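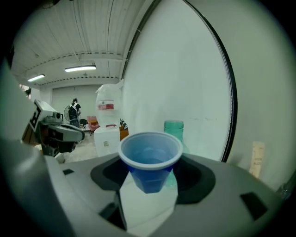
About Proseck

Proseck is a small school for people who want to run a kitchen, a bar or a function room without buying things they don't need. We teach short courses in tableware, storage and clearing up. We started because our founder, Esther Muriithi, had spent years managing catering stores and was tired of throwing out other people's bargains.

We don't sell cups. We don't sell bottles, racks, trays or detergent either, and we don't take a commission from anyone who does. If you have come here from a supplier's website that calls us a partner, the supplier is wrong and we'd be grateful if you told us which one it was.

What we teach

Most of our students arrive believing that the hard part of hospitality is the cooking or the pouring. Perhaps it is. What we see when we visit their premises, though, is a cupboard full of plastic cups in four sizes that don't stack together, a shelf of glass bottles kept because they looked nice, and someone standing in front of both at five in the afternoon trying to work out what to put on the tables.

The basic course starts with the plastic cup, and it stays there for longer than people expect. A cup is cheap, so it gets bought carelessly. We ask students to look at the rim, then the base, then the colour, and to say what each one is doing for them. A rolled rim is kinder to drink from than a raw edge. A base with flat sides is easier to hold than a smooth one, or so the catalogues say. We have our doubts, and we get every group to try both with wet hands before they believe it or us.

Colour is where the sales talk gets thickest. You will be told that blue is calming, that red makes people drink faster and that clear plastic says quality. We have never been shown anything that persuaded us of this. Coloured cups are useful if you want to tell the water from the cordial across a crowded room, and they hide a bit of cloudiness. That's a decent reason to buy them. It doesn't need a theory on top.

After cups we move on to bottles. Green glass is popular for table water at the moment and we understand the appeal. It's also heavy, the necks are slow to clean, and a ribbed neck gives you a few more grooves to scrub. We don't tell students to avoid it. We tell them to wash a full crate by hand once and then decide.

The last part of the course is labelling and putting away. Students write their own labels, by hand, and come back to them a week later to see if they can still read them. Plenty can't.

How we work

Classes are kept to seven people. We've been advised more than once to make them bigger, usually by someone with a spreadsheet. With seven, everyone gets to handle everything, and the quiet ones can't hide behind a bench.

There are no slides. There is a workbook, which is plain and a bit ugly, and students are encouraged to write in it and disagree with it. The current edition still has a page on drinking straws that we have been meaning to take out.

We don't give marks. At the end you get a letter saying what you did and what we thought of it, signed by the person who taught you. Some employers like this and some would prefer a certificate with a gold seal. We can't help the second group.

The Jasisum store

Our teaching collection is called Jasisum, after the street the first storeroom was on. It holds 507 pieces, from picnic cups to serving bottles, and nearly all of it was given to us by businesses that had closed, moved or changed their minds. Each piece has a card recording where it was used and what was wrong with it. Donors are asked to be frank on the cards, and they generally are. "Tips over if you look at it" is one of the more helpful entries.

You can visit the store if you write first. You can also borrow from it, for up to a month, if you want to test a style before ordering. We would much sooner lend you a dozen cups than hear that you've bought 400 of the wrong ones. The second thing has happened to several of our students, and it happened to Esther, in her first job, with a fluted tumbler that wouldn't go through the dishwasher upright.

Xavier and Momov

These are the names of our two longer programs and we're asked about them a lot, so a word on each.

Xavier is for people already running a venue. We come to you, usually in January when things are slack, and go through your cupboards with you over several mornings. Expect to be annoyed. We'll ask why you keep things and we won't be satisfied with "just in case".

Momov is for community halls and clubs with very little money. It covers the same ground with more attention to mending, borrowing and doing without. It costs less, and the teaching is the same.

What we don't claim

We don't claim to save you a set percentage of anything. Other courses do, and we'd like to see their sums. Some of our students spend less on tableware afterwards. Some spend more, having decided that the cheap stuff was costing them too much in breakages and bad temper. Both seem fine to us.

We don't claim to be green, either, although we're asked to say so on nearly every grant form. A plastic cup that's washed and used for years may well be a better bet than one that's binned after lunch. It depends on how you wash it and how long you really keep it - and most people guess high on the second one.

Getting in touch

Write to the office with your name, the sort of place you run or hope to run, and one thing in your cupboard that you can't explain. Esther reads the letters herself and answers most of them in the morning, before classes. If you want a brochure, we don't have one.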